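## Hand-held grippers: still waiting for the numbers that matter

Trenel has been telling everyone since May that its hand-held gripper is ready for small-parts work. We were doubtful, so the Stondside bench has been trying it on the sort of thing people really keep on a bench: a see-through plastic organiser box with little compartments, snap latches and a hinged lid. The pads are black and so are the arms, and the whole tool is simple enough that you could explain it to a visitor in one breath. 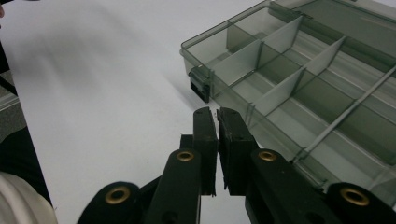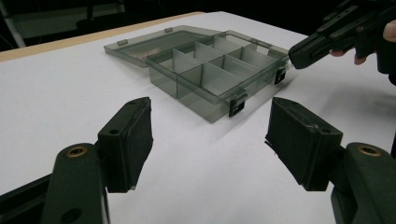 Black pads on a white top, and a tinted box that lets the white show through. Anyone who has tried to get a camera to find the edge of clear plastic will know why we picked it.

Tullarham wrote in after our last issue to say we were being unfair. The claim on the Trenel sheet is 600 grasps without changing a pad, Tullarham pointed out, and the bench log says 574, so what exactly is the complaint? "You would have been pleased with that from any other maker. A latch is a nasty thing to ask two flat fingers to do, and you chose it on purpose."

Yes, we did choose it on purpose. And 574 is a fair count, as far as it goes. Our trouble is with what gets counted. A grasp on the sheet means the fingers closed on something and held it. It says nothing of whether the lid came up, or whether the box slid across the table first - and a light box on a smooth top does like to slide. We have asked Trenel twice for the figures split by task and have had a brochure back both times.

Then there is wear. Pads scuff, and scuffed pads grip differently from new ones. The sheet gives one friction value and doesn't say how old the pad was when they measured it. If we are going to put Trenel next to the Ajayi fingers, which cost more and are a pain to fit, we want both sets started fresh and both run to the same count.

The other open question is whether one gripper is enough. With 2 in play, one can steady the tray while the other deals with the latch, and that is how most of us would do it by hand. It also doubles the bill and gives you a second camera view to line up. The seller's talk of 3,000 recordings "in no time" seems to assume one operator who never gets tired and never drops the lid. We have yet to meet that operator.

So no recommendation this time. The Ajayi set goes on the same box next, same latches, and we will print both logs in full, bad runs included. Tullarham has asked for the raw log in the meantime and can have it. Readers with their own pad counts are welcome to send them in, but please say what you were picking up.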